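From the practice kitchen

The evening group at Brirkcombe has been asking for news of the kitchen arm, and since I've been promising a proper write-up ever since the heating went off in the back office, let me put the kettle on and do it now. For anyone who joined our mailing list more recently, a very warm welcome! The kitchen arm is the project where we collect examples for a system that is learning to do small household jobs, and nearly all of that collecting happens in a simulated kitchen on our computers. One person holds a controller, steers the arm through a job from start to finish, and the software keeps everything: the views, the positions of the joints, when the fingers opened and when they closed. We call one of these recordings a run. The goal for the spring is 2000 of them, and I am pleased to say we are a good deal closer than I thought we'd be when I wrote to you in the winter.

The kitchen itself is called Skuvuvwood, a name that came out of a very silly afternoon and has stuck. It is one of 12 layouts we use, and it has become a favorite with the people who drive the arm, partly for the orange tiles and partly for the wall oven with the microwave above it, which gives you a lot of big flat fronts to stay clear of. That sounds like a nuisance, and it is, but a system that only ever sees wide open counters will learn very little about steering past a door handle.

One thing I didn't expect when I started was how much time we would all spend looking through the gripper's own view. You get used to the outside cameras quickly, because they show the room more or less the way you'd see it if you were standing there. The gripper's view is another matter. The whole room swings when the wrist turns, and a shelf you know perfectly well can suddenly be running corner to corner across your screen. New drivers tend to stop dead the first time it happens and let go of everything. We now spend the first half hour with them doing nothing but turning the wrist this way and that, with no job to do at all, until up and down stop mattering quite so much. You learn to hunt for the thing you care about, say a striped bowl on its plate, and let the rest of the kitchen tilt however it likes.
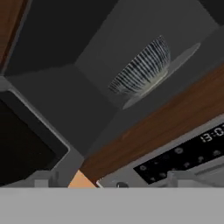 Nazmiye Ertürk wrote in after the last issue to say that she would throw away far fewer of the wobbly runs than we do. "If a person overshoots and then comes back, keep it," she wrote. "The coming back is the part I'd want the system to see. When all you feed it is perfect driving, it has no idea what to do the first time it finds itself somewhere odd. I would only drop the ones where the driver got lost and gave up."

I have read that note aloud to practically everyone who has walked past my desk, and after a long talk over sandwiches we have changed our habits. Until this month, a run with a big correction in the middle went straight into the reject folder. Now it gets a tag and stays, as long as the driver did finish the job. Going back through the old rejects we have rescued 32 runs so far, and I suspect there are plenty more sitting in the February folders, which are a mess, and the mess is mine. If any of you remember driving in February and wrote notes in the margin of the log sheets, I would love to have a look at those pages before I start guessing.

While we were at it we had another go at the job labels. Each run carries a short sentence saying what the driver was asked to do, and those sentences had become terribly samey. "Pick up the bowl" is fine, but people at home don't all talk like that. They say "grab me that bowl" or "can you get the bowl down," and one of our drivers insists that his whole family says "fetch." So now two people write a label for every job, without looking at each other's, and we keep both. It has made the lists longer and, I think, a great deal more cheerful to read.

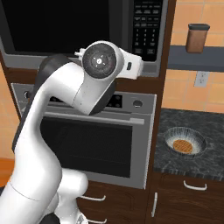
Variety in the things on the counter is the other matter we have been chewing over. Avcı, the little program that sets out the objects before each run, was choosing from far too short a list, and the drivers had begun to get lazy about it (I include myself here). You'd reach for the same spot with the same turn of the wrist, hardly looking. We have asked for more food inside containers, because a bowl with something in it is a different proposition from an empty one. That round waffle-looking thing in the bowl on the dark counter is just the sort of item I mean, and I'd like to see it turn up in other dishes too, and on plates, and on the far side of the kitchen where you have to bring the arm across to get anywhere near it. The outside view is good for planning that kind of reach, as you can see how much of the oven front the arm is covering before you commit to going any further. Please do keep sending ideas for objects. Odd shapes are especially welcome, and lids, and anything with a handle in an inconvenient place.

We have also been sorting out the camera positions, a job that took most of a week and a truly heroic amount of tea. Flikovel, the tool we use to play runs back, lets us watch the same one from several places, and when we sat down and compared them we found that a number of our views were nearly the same view. So we have spread them out. Some are quite low now and look up toward the microwave from underneath, with the oven door filling the middle and the arm coming up from the bottom. In a view like that you often lose the gripper altogether. I was all for dropping those, but I was talked round, and I'm glad of it. In a real kitchen a person will lean in, or a cupboard door will be open, and the system will have to manage with a view that leaves out the very part it would most like to see. We keep the low views together with the others from the same moment, so that what is missing from one can be found in another.

If you're driving in the next few weeks, please play back at least one of your own runs from the low position before you hand in your log sheet. It is a strange feeling to watch yourself as a pair of elbows, but you'll notice where you hesitate. 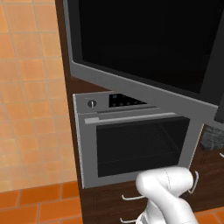 Dates and small requests

The next driving evening at Brirkcombe is 2023-04-26, in the upstairs room as usual. Come whenever you can and leave when you must. We'll have three controllers going, and there will be a short session at the start for anyone who hasn't tried the gripper's view yet – please don't be shy about it, we have all felt a bit seasick the first time.

Log sheets have a new box at the bottom for corrections. Tick it if you overshot and came back, and if you can spare a few words about what threw you off, write them down beside it. Spelling doesn't matter in the least.

Labels can be sent in by email even if you never drive. Several of you have told me that you read this newsletter mainly for the kitchen talk and wouldn't know what to do with a controller, and I promise that your sentences are every bit as useful to us. Send as many as you like, in the words you would really use at home with your hands full.

And whoever left the blue casserole dish after the last supper, it is washed and on the windowsill, waiting for you.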